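Galli Residents Forum
Board: Shared Spaces and Facilities
Topic: Proposed changes to hall booking fees

facilities_desk
Posted April 7, 2026
Members are advised that the booking schedule for the Dukitwood building is under review. Under the draft, the annual cost of a standing booking would rise from 1,213 to 1,399. Single bookings would remain at 30. The draft also requires that tables be cleared and wiped before the key is returned. Written comments may be posted in this thread.

Vasanthi Mondal
The quilting group wishes to record its objection. We hold a standing booking and were told in October that the rate would be held for two years. An increase of 186 is considerable for a group that charges its members only for tea and thread. I would ask that the earlier commitment be honored or that the reason for withdrawing it be given in writing.

juvadby_north
The increase appears reasonable to me. Heating for the building came to 2,350 last winter, and single users have been covering more than their share. Groups with a standing booking also have the use of the store room, for which no charge is made.

Vasanthi Mondal
The store room holds two of our boxes and a great many folding chairs that do not belong to us. I do not regard it as a benefit.

bukenora_lane
My concern is with the table rule. It does not say whether coverings may stay in place between sessions. Paper takes a good while to lay and tape properly, and removing it each time would be wasteful.
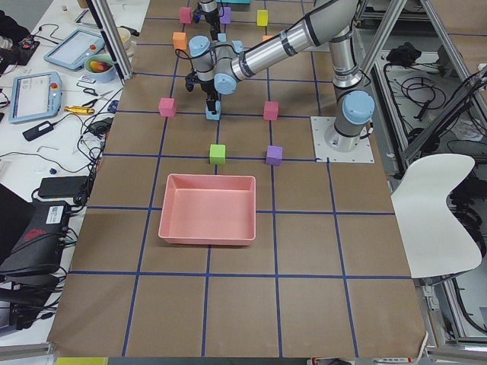
Brown paper on a table, marked into squares with dark blue tape.

juvadby_north
I must disagree with the previous member. Tape left down for weeks leaves a residue, and the next group has to scrape it off. If a group wishes to keep its paper down, it should pay a deposit.

facilities_desk
The comments on table coverings are noted, and the wording will be revised. With regard to the October commitment – the desk has asked for the letter in question and will reply to Vasanthi Mondal directly. The current rates apply until a final schedule is posted.

bukenora_lane
Thank you. Please also confirm whether masking tape is acceptable, as the draft mentions only "adhesives."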